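Proyecto Lullarance – informe de avance para la Fundación Boltulau
Equipamiento: lo gastado, lo pendiente y lo que proponemos cambiar
Periodo: hasta finales de octubre

Queridas amigas y queridos amigos de la Fundación:

Antes de entrar en números quiero agradeceros la paciencia con la que habéis leído nuestras dos cartas anteriores, que me quedaron larguísimas, y también la llamada del miércoles, que nos ayudó mucho a ordenar las prioridades. Esta vez intentaré ir al grano, aunque ya sabéis que me cuesta.

Qué estamos haciendo ahora mismo

Como recordaréis, la ayuda cubre la fase en la que el brazo aprende a recoger ropa y telas pequeñas en una sala de estar corriente y a llevarlas a una cesta. Tenemos montado el rincón de trabajo con lo imprescindible: la cesta blanca con el borde en tono tostado, un asiento tapizado en gris claro y la pared detrás. Nos habría gustado disponer también de un segundo rincón, con otra luz y otros muebles, pero eso queda para la fase siguiente y no lo hemos cargado a esta partida.

La mayor parte de las horas se nos va en la pinza. Los dedos terminan en punta redondeada, y al cerrarse queda entre las puntas apenas una rendija, que para coger el borde de una tela fina es justo lo que buscábamos. Con este diseño pensamos seguir hasta el final de la fase, y sobre él está calculado todo lo que sigue.
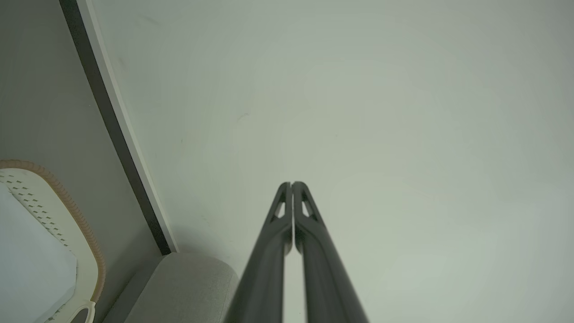 Dedos y almohadillas de repuesto

En el presupuesto inicial no pusimos línea de repuestos para los dedos, y fue un error mío. Son piezas que se desgastan, sobre todo en la cara interior, y conviene cambiarlas antes de que el agarre empeore y nos estropee una semana de sesiones. He pedido precio a dos casas. Vuvik nos ofrece el juego completo, con almohadillas puestas, a 249 euros. Panyasiri lo deja en 223 euros, pero las almohadillas vienen aparte y hay que pegarlas en el taller, con el tiempo que eso supone. Los plazos de entrega son casi iguales: 13 días en un caso y 14 en el otro.

Mi inclinación es comprar a Vuvik. La diferencia por juego es pequeña, y las horas de taller las pagamos de la misma bolsa que las sesiones, de modo que el ahorro se nos iría enseguida. También me tranquiliza que las piezas lleguen todas iguales, porque trabajamos muy pegados a los muebles, con los dedos abiertos sobre el canto del asiento, y ahí cualquier pequeña diferencia de grosor se nota. 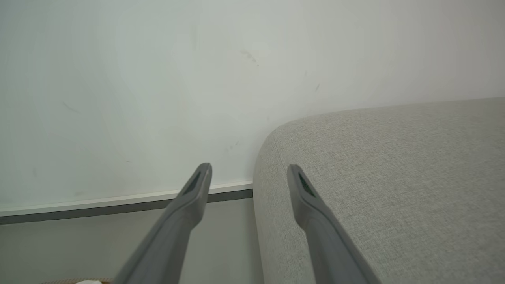
Rafsan Jayasinghe no lo ve tan claro y me pidió que constara en el informe. Según él, deberíamos encargar un único juego a Panyasiri, montarlo con calma y compararlo con el de Vuvik durante unas cuantas sesiones antes de comprometer el resto del dinero; le parece que pegar las almohadillas nosotros mismos nos daría libertad para probar otras texturas, y que esa libertad vale más que las horas de taller. Tiene su parte de razón, y por eso la propuesta que os hago más abajo reserva un hueco para esa prueba.

Cámara de muñeca y cableado

La cámara de la muñeca se queda como está. Habíamos previsto sustituirla por un modelo superior y, después de hablarlo en el equipo, preferimos no gastar ese dinero todavía. Lo que sí necesita inversión es el cableado, que parece un asunto menor y nos da bastante guerra. El cable negro sale del conector, junto a la cámara, y hace un bucle amplio hacia un lado; cuando el brazo baja hacia la cesta, ese bucle pasa por encima del borde. Lo tenemos marcado con una etiqueta blanca de cinta, que es un apaño modesto, y querríamos pasar a guías sujetas al brazo y a un par de cables de reserva con el mismo conector.
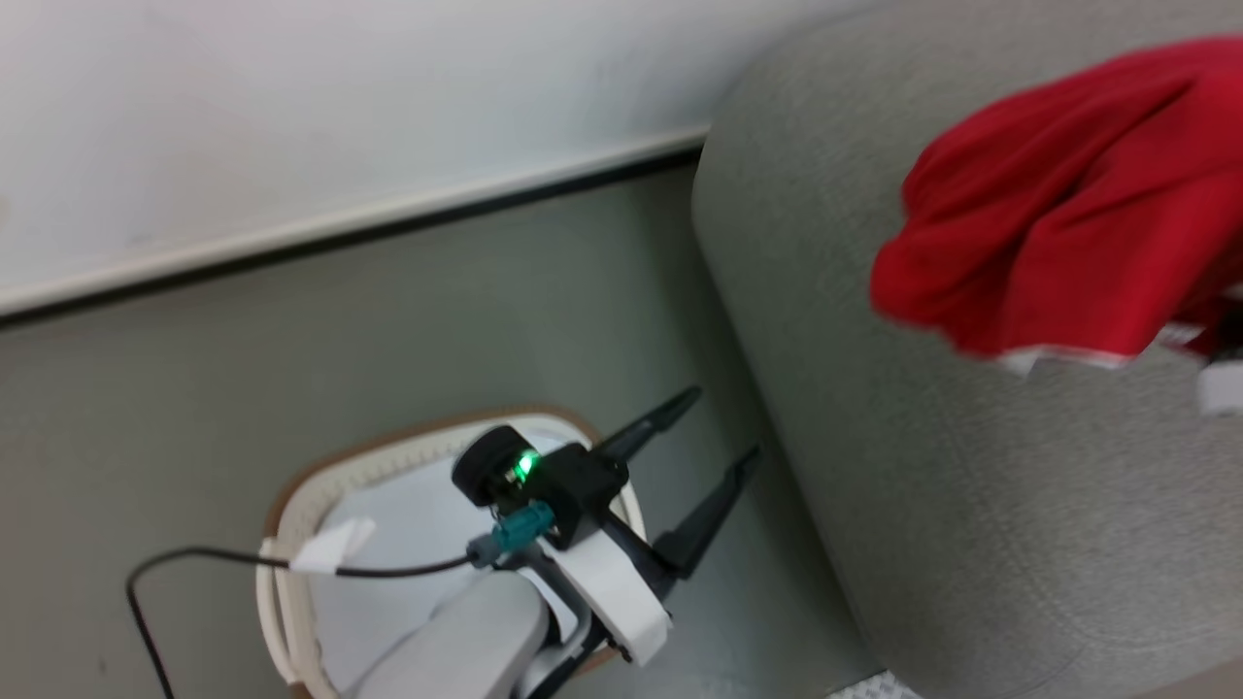
Las guías se pueden comprar en cualquier ferretería industrial y su coste cabe en el capítulo de material menudo, así que no pido nada adicional por ellas. Los cables de reserva, en cambio, me gustaría cargarlos a la partida de la cámara que dejamos sin usar, si no tenéis inconveniente.

Lo que os pedimos

Permiso para trasladar el dinero de la cámara nueva a repuestos y cables, sin aumentar el total concedido.
Visto bueno para comprar los juegos de dedos a Vuvik, más uno solo a Panyasiri para la comparación que propone Rafsan.
Una respuesta por correo, aunque sea breve, antes de que cerremos los pedidos de noviembre.

Las facturas de lo ya comprado van en la carpeta compartida, ordenadas por proveedor. Si alguna no se lee bien, decídmelo y la vuelvo a escanear – el escáner de la oficina tiene sus días. Y si os apetece venir a ver una sesión, las mañanas a partir de las diez son el mejor momento, y el café corre de nuestra cuenta.

Un abrazo muy agradecido,

Clementina Carrilho
Proyecto Lullarance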